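Wanted: Part-time Lab Assistant, Donar Water Testing, Dembridge

We test well water for people who would prefer not to know. The post is three days a week, mostly labeling, logging and politely answering the phone.
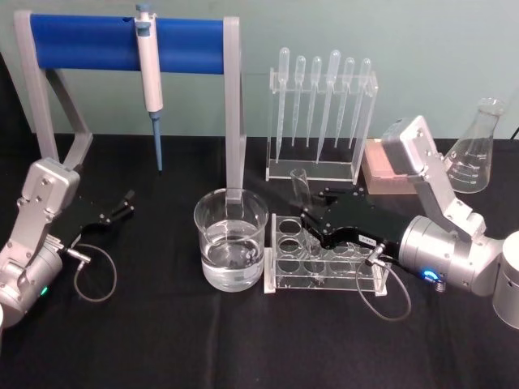
Applicants need a high school diploma and a tolerance for forms. Experience is welcome, though if you can tell a micropipette hanging on its stand from a plastic transfer pipette in a rack, you are ahead of our last hire. Training starts in April. The coffee is bad.

Write to Flora Hepburn, Box 183, Dembridge.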